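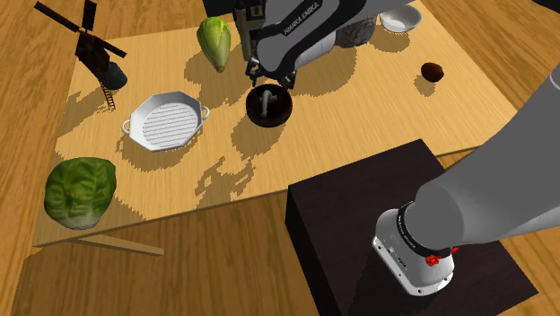
**Tindis 2.1** is a grasp and motion planner for two-fingered grippers. You give it a simulated table and a request, and it gives you a trajectory, or else a plain sentence explaining why you can't have one. Customers tell us they read the sentences more.

The stock kitchen scenes contain things no kitchen needs. There is a model windmill, because Sizwe Mabaso wanted long thin blades near the workspace and would not be talked out of it. Planners that treat every object as a tidy box do badly around it. Ours did too, until February.

**What you get**

- 957 object meshes, including two kinds of lettuce
- 32 table layouts, plus a shuffle command for when you've memorized them
- Grasp scoring for rims, handles and awkward hooked shapes
- Replay with a scrubber, so you can stop on the exact step where it went wrong
- Arm models for the Franka Emika and anything you can describe in URDF

**What you don't get**

Pretty shadows. The preview renderer draws them with jagged edges and Gert Magagula has closed the ticket twice. Planning works from geometry and doesn't care. If your perception model does, export the scene to Galang and render it there.

**Speed**

A batch of 1000 pick requests takes about 1444 seconds on our office desktop, which is also where the build server lives. Yours is probably faster.

**Licensing**

Per seat, yearly, from Skostisura. Jinen users can import their old scenes directly. Check the table heights afterward.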